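Gripper week, part two

Monday was supposed to be paperwork, and then the new fingers showed up before lunch, so guess what I did instead! I've been running the old rounded set on both arms since July and they're fine on cups and boxes, but fabric drives them nuts. The Prita ones are more angular and a bit stiffer.

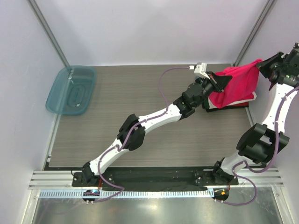
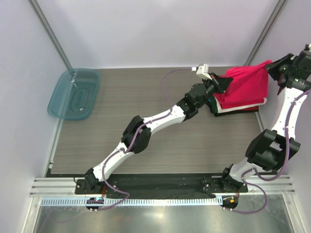
Both arms on the clothes, pink cloth in one, the red one on top of the pile in the other.

My main gripe so far is force. Leave the limit at the default and they grab two layers every time, so I dropped it to 636 in the controller (whatever unit that is, the Pandberg manual won't say) and got cleaner pinches. Othmane Kabbaj swears by 3000 and a slower approach, but he mostly does towels. I also want to redo the cable routing, those purple loops make me nervous whenever the elbows swing.

Next up is the Zerouali set, which Enis is shipping in a box of 4. I'll give them three days on the same clothes and post the numbers.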